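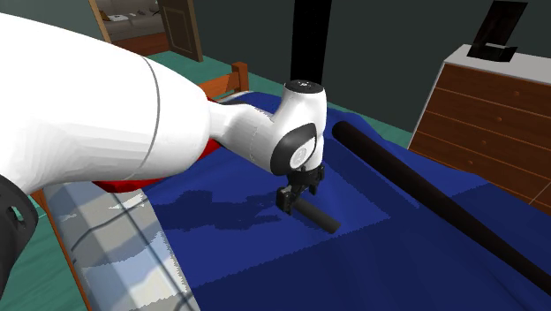 Entretien du linge de lit Genness – Questions fréquentes

À quelle température laver les draps ?
45 °C au maximum, essorage modéré. Les taies suivent le même programme.

Peut-on utiliser le sèche-linge ?
Oui, à basse température. Retirer le linge encore légèrement humide.

Quelle housse choisir pour un matelas épais ?
Le bonnet standard mesure 32 cm. Au-delà, commander la référence 533 – bonnet profond, élastique sur tout le pourtour.

Un retrait est-il possible après lavage ?
Il est limité à 8 % au premier lavage. Les dimensions indiquées sur l'étiquette s'entendent avant lavage.

Où adresser une réclamation ?
Au service clients Genness, à l'attention de Jucélia Siqueira, avec le numéro de commande.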